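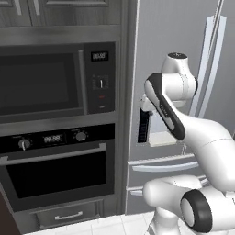 The simulated kitchen with the arm standing in front of the refrigerator.

Kitchen Arm Build: Frequently Asked Questions

7 Mar 2023
By the Ploltent workshop
6 min read

We get the same questions by email and at the bench, so the answers are collected on one page. It covers the arm project in our shared workshop, the simulated kitchen we test in, and what you would need to try something like it at home.

What is the project?

We are teaching a robot arm to open and close things in a kitchen: drawers, oven doors, refrigerator doors. The control code is called Justedetti. It started as a script for one drawer and has grown a lot since. Cooking is not on the list.

Why work in simulation first?

A mistake in simulation costs a restart. A mistake on the bench costs a handle, or a gearbox. Every new motion has to finish 330 runs in the simulated kitchen without a collision before we try it on hardware. Small changes to an existing motion go through the same count. We tried making exceptions in November and ended up with a cracked drawer front.

Is the kitchen a copy of a real one?

No. We put it together from separate models — cabinets, a built-in microwave over a built-in oven, a big refrigerator with two upper doors and drawers below. The layout is meant to be awkward in the ways home kitchens are awkward. Handles come in different lengths and directions, and some of them are curved.

Do the clocks and dials work?

They don't do anything in our setup. The displays and dial markings are surface textures, and they go blurry when rendered at the size we use. If you want the arm to read a display, you will need better textures than ours.

Which part has been hardest?

The refrigerator. The two upper doors have long handles near the seam, so the hand has to come in close to one without touching the other. Then the door swings out toward the arm, and the arm has to get out of its way while still holding on. Our first working version pulled the door open a short distance, let go, backed off, and pushed from the inside edge. We still use it.

The lower drawers are simpler to pull but harder to reach. With the base close to the refrigerator, the lower link ends up in front of the drawers and there is no room to open them. Moving the base back fixes that and makes the upper cabinets a stretch. We now keep two base positions saved and switch between them by hand.

How much does it cost to get started?

For the simulation alone, nothing beyond a computer with a decent graphics card. For the bench, we spent $825 on the mounting frame, the emergency stop, wiring and a used set of kitchen drawers. That does not include an arm. Prices for those vary so much that we won't guess at yours.

What computer do you run it on?

An old desktop in the back corner of the workshop. It runs 6 copies of the kitchen at once if the cameras are turned off. With cameras on, it manages one or two.

Can I use the kitchen files?

Yes. The layout file, the joint limits and the start poses are in the shared folder, which members can copy at the bench. Some of the appliance models came with their own license terms, so read the notes before you post them anywhere. The drawer slides in the current version are too loose. Set the damping higher than our default.

Does it carry over to hardware?

Partly. Straight pulls carry over well. Anything with a hinge needs tuning, mostly because real doors have seals and magnets and ours don't. We keep a list of settings changed between the simulation and the bench, and it has 13 entries right now. Friction is on it more than once.

Is it safe to run at home?

A small arm at low speed can be, with a stop button you can reach and a clear area you have measured. Don't run one alone, and don't run one with kids or pets in the room. Our rule at the bench is that one person watches the arm and does nothing else — no typing, no phone.

Can I come and see it?

Members can, whenever the bench is open. If you aren't a member, write first and we'll tell you when the arm is scheduled to run.

Related
Jakar: mounting frame cut list and drawings
Enriquez drawer bench, build notes
Wiring an emergency stop for a small arm
Justedetti: changes since November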